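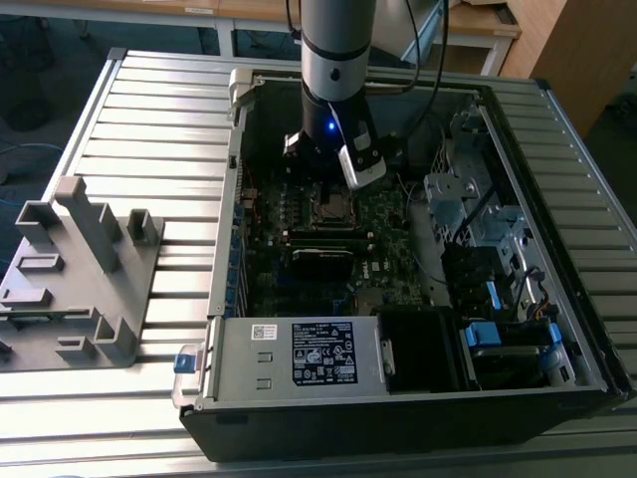

2 min read

Section 3. Setting Up the Memory Insertion Trial

Welcome back! By now you should have Purkus, our insertion planner, installed and talking to your arm, so we can get to the part most of us enjoy, which is teaching it to find a memory slot by touch and sight together.

1. Lay the tower on its side on the slatted table, open side up, with the power supply toward you.

2. Set the gray fixture to the left of the tower. Take your time squaring it up, as the Hondeditz calibration file measures everything from its base plate.

CAUTION: Unplug the tower from the wall before the arm goes anywhere near it.

3. Jog the arm down over the CPU socket and save that pose as "home."

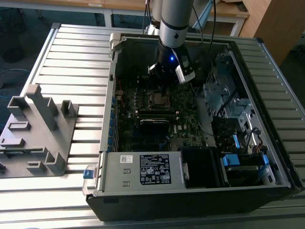

Figure 3-2. Gripper over the board, fingers pointing down.

4. Look for cables that arch over the drive cage. If one strays into the arm's path, tuck it back gently and jog through the approach again at low speed.

5. Choose a search method from the Dritarlow menu. Spiral search is the friendlier one to begin with, and in our May trials it needed 2 fewer retries per module than straight descent (your own board may well behave differently!).

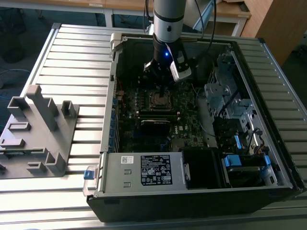 6. Run 3 dry approaches with the gripper empty, and keep a hand near the stop button the whole time.

NOTE: If the force reading drifts between approaches, zero the sensor at home and start this step over.

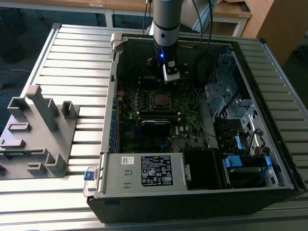 7. Open the Matsuda log and check that each approach has its own force trace. Once they're all there, save the session and go on to Section 4, where you'll load your first module.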